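Section 8: Setting Up the Booking Panel

8.1 Before you start

The Nasrallah booking panel controls the heating and the door times for one hall. It must be fixed to an inside wall and joined to the mains by a qualified electrician. The steps in this section may be carried out by any person who holds the site code.

Caution: Do not remove the cover while the power light is on. Switch off at the wall and wait 60 seconds.

8.2 Entering the site code

1. Press and hold MENU until the screen shows SITE.
2. Enter the site code. The code for the Gerstead hall is 406.
3. Press OK. The panel will restart.

Note: After three wrong entries the panel locks for 40 minutes. The lock cannot be lifted by switching off the power.

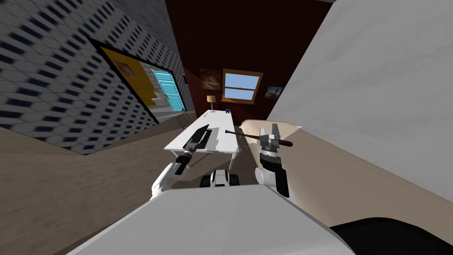
Herman Wattimena asks that halls with two panels be given their codes on separate days, as the Hustthorpe panels were once set with the same code and both had to be cleared. Where a hall has two panels, complete 8.2 and 8.3 on the first before opening the menu on the second.

8.3 Setting the weekly bookings

1. From the main screen, choose BOOKINGS, then WEEKLY.
2. Select the day and enter the start and end times.
3. Choose the heating level. Level 2 is suitable for most seated meetings.
4. Press SAVE. A booking that has not been saved is lost when the screen dims.

Up to eight bookings may be held for each day. Bookings made for May and later months should be checked again once the clocks have changed. 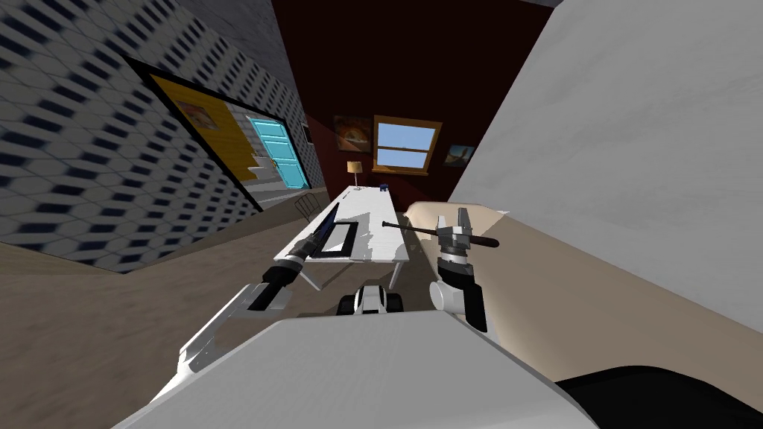

Could the end time be set past midnight, one user at Jomville has asked, for dances and the like? It may not. Enter the booking as two parts, the first ending at 23:59 and the second starting at 00:00 on the following day.

8.4 Clearing a booking

Select the booking, press CLEAR and confirm with OK. For a cleared booking, the heating will go off at the next quarter hour.

Section last revised 11/12/2025.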